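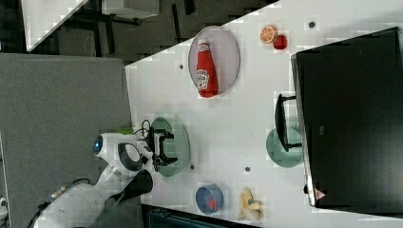

Homa Najafi
Research fellow, customary tenure and public land law

4. Evidence and boundary in the Stiltmont claim

4.1 The claim as lodged

The Stiltmont claim covers 886 hectares of upland and river terrace. The claimant families describe it as a single territory, held in common and used in different ways at different seasons. The land office treats it as a set of parcels, most of which were reclassified as state land before any family was asked about use or occupation. The dispute over the Amport lease arises from this difference in description, and the papers on both sides repeat it without addressing it.

Amport holds a renewable grazing lease over part of the terrace. The lease map shows a closed boundary with straight sides. The claimants' sketch map shows paths, burial ground, fallow plots and a line of named trees, several of which stand inside the leased area. Neither map carries a scale that the other can be checked against. The land office accepted the lease map as evidence of extent and filed the sketch map as a supporting statement, a lower category under its own rules.

The present section draws on 15 interviews with claimants and former lease workers, on the hearing record, and on the correspondence file held by the district office. Interviews were conducted in the claimants' language and checked with each speaker before translation. Where a speaker withdrew a passage it has been left out, including two passages that bear directly on the burial ground. 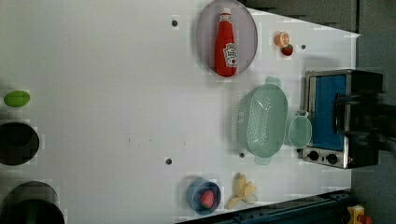

4.2 Recognition and the problem of continuous use

The statute requires proof of possession "since before the survey". In practice officials have read this as proof of continuous cultivation. Land left fallow, or entered only for gathering and ritual, tends to be recorded as vacant. In the Stiltmont hearings the word "idle" was applied to plots that the claimants were resting under their own rules.

The Talukder settlement, often cited as a precedent, avoided the point. There the parties agreed a line by negotiation and the tribunal confirmed it without findings on use. Counsel for Amport relied on the settlement to argue that a claim should be reduced to its cultivated core. The written terms do not support that reading. They record a compromise between named parties and say nothing of the test to be applied elsewhere.

Community mapping was introduced in June, after the second hearing. Points were walked by elders and younger members together and entered in Ditix, a parcel database that stores lines, areas and attached testimony. The resulting file holds around 700 points. Its weakness is that every seasonal boundary must be saved as a fixed one. The mapping team dealt with this by saving separate layers for separate seasons — a workable method, but one that the land office could not open in its older version of the software.
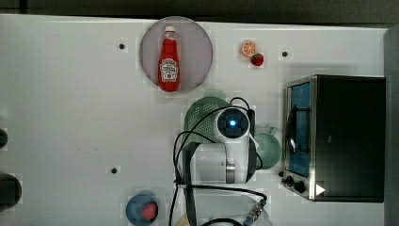

Does a lease over part of a territory end the customary claim to the rest?

The statute gives a lease no such effect. A lease grants use of the area it describes, for the term it states, and land outside that area remains open to a claim. The harder matter is the land inside the lease, where the claimants must show that the state had no clear right to grant it. 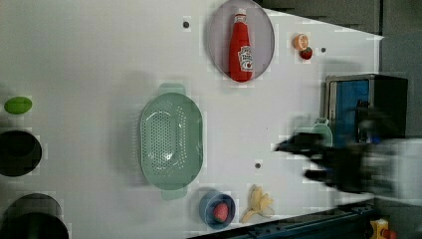 Overlap between a lease and a customary territory is usually reported as a single percentage, and the Stiltmont file is no exception. The figure depends entirely on what is chosen as the outer limit. If the leased parcel is compared with the river terrace alone, it seems to leave the claimants very little; if it is compared with the whole territory, the share falls sharply. The same effect of framing can be read from Figure 4, where the ketchup bottle nearly spans the plate it lies on but takes up only a small part of the table. Both measurements are sound, and a report that gives one should give the other. The land office gave only the first, and its reasons for doing so do not appear in the correspondence. The three appeals now pending each ask for the calculation to be repeated over the full claim area, with the seasonal layers included.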